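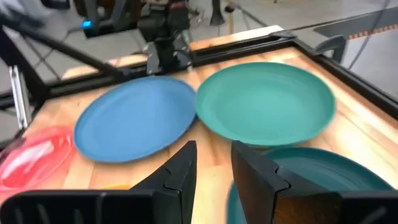 A Yearbook Should Not Be Only a Photograph Album

January 6, 2026

I finished secondary school in Dredau, in a class of 18 pupils. We had a yearbook, but it was a thin thing with a stapled back, made on the copy machine of the school office. When I moved to Sendelley and my children went to school there, I saw for the first time what a yearbook can be: a hard cover, shiny paper, 868 photographs. My daughter counted them one evening when she was supposed to study. I was impressed, and I paid for it without complaint.

After some years I notice that I open the thin one more often.

In the Dredau yearbook each pupil had to write half a page. The teacher did not correct it very much. One boy wrote about the bus which he took every morning from Minano, and how the driver waited if he was late, but never more than three minutes. A girl wrote down what everybody in her row was eating in the break. These texts are not good in the sense of literature, and two of them I cannot read any more because the copy was too pale. But I know from them how those people were talking when they were seventeen.

My daughter's book has almost no text. There are names under the portraits, and here and there a title such as "Memories" or "Our Best Times." The photographs are sharp and everybody looks nice. I asked her what was happening on one page, where a group of pupils stands on a staircase and laughs. She was one of them and she did not remember.

I do not want to be unfair to the students who make these books. They have a deadline, the printing company gives them a program with ready pages, and a photograph fills a ready page much quicker than a text does. It is also a delicate matter to print what young people write. Someone must read everything and take out the insults. I understand why a school prefers pictures, which give fewer problems with parents.

Still, I think the price should make us ask for more. In Sendelley the book costs almost 100 dollars if you order it late. For such money I would like to have ten or fifteen pages of writing. It does not have to be about feelings. Ask the students how they come to school, what they pay for lunch, which door is always locked. A former student will search for exactly these small facts later, when the building has been renovated and the old teachers are retired.

The school in Quintela, where my nephew goes, has already tried something like this. Each student fills in a card in July, before the last year begins, and a second card at the end, and both are printed next to each other. Some wrote only one line. My nephew wrote that he has no plan, and on the second card he wrote it again. His mother was not pleased, but I have read that page many times and I think it is the best one in the book.

If your child's school is now preparing the next edition, write to the yearbook staff and ask how many pages are kept for text. They may answer that it is too late for this year. Then ask about the next one.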